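Trivwood Adds Adjustable Kettlebell and Wall Rack to Home Gym Line

23/12/2018

Trivwood, a maker of strength equipment for homes and small studios, today announced two additions to its Erkerance line: an adjustable kettlebell and a wall-mounted storage rack. Both can be ordered now through the company's website and from dealers that carry the current Erkerance benches.

The Erkerance Adjustable Kettlebell replaces a row of fixed bells with a single handle and a set of cast iron plates. Weight is changed by turning a locking collar under the handle, adding or removing plates, and turning the collar back until it clicks. The handle is bare steel with a light texture and takes chalk well. The base is flat, so the bell stands upright on the floor between sets and can be used for push-ups and renegade rows.

"Customers with a spare bedroom or half a garage kept asking us for fewer pieces on the floor," said Eugénie Caron, head of product at Trivwood. "We started on the collar first and built the rest of the bell to fit it. It had to lock with one hand and stay quiet during swings."

The Erkerance Wall Rack is made from powder-coated steel and bolts to wood studs or concrete. It has 2 shelves and is rated for 400 pounds when installed with the supplied hardware. The upper shelf is angled for dumbbells and the lower one is flat for kettlebells, plates and medicine balls. A row of hooks along the bottom edge holds bands, jump ropes and lifting belts. Drilling instructions and a paper template come in the box.

The kettlebell sells for $249, including all plates. Buyers may return it within 30 days for a refund if it is in resalable condition. Return shipping is paid by the buyer. The rack is priced by dealers and is sold with or without the hook rail.

Early units were placed in September with Nigam, a chain of small training studios, where they were used in group classes. Trivwood changed the shape of the collar grip after coaches asked for something easier to turn with sweaty hands.

"Our classes move fast and people share equipment," said Sherif Naciri, training manager at Nigam. "The new grip is better than the one we had at the start. We are putting the bells in our other studios."
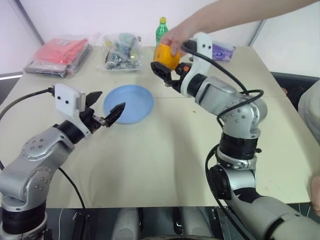 Two robot arms at a light beige tabletop.

Orders in the United States and Canada will be shipped by Suvitz, which also handles deliveries of Trivwood benches and squat stands. Replacement plates and collars will be sold separately.

About Trivwood
Trivwood designs and sells benches, racks and free weights for home gyms and small studios. Its products are sold online and through independent fitness dealers.

Press contact: Trivwood Media Office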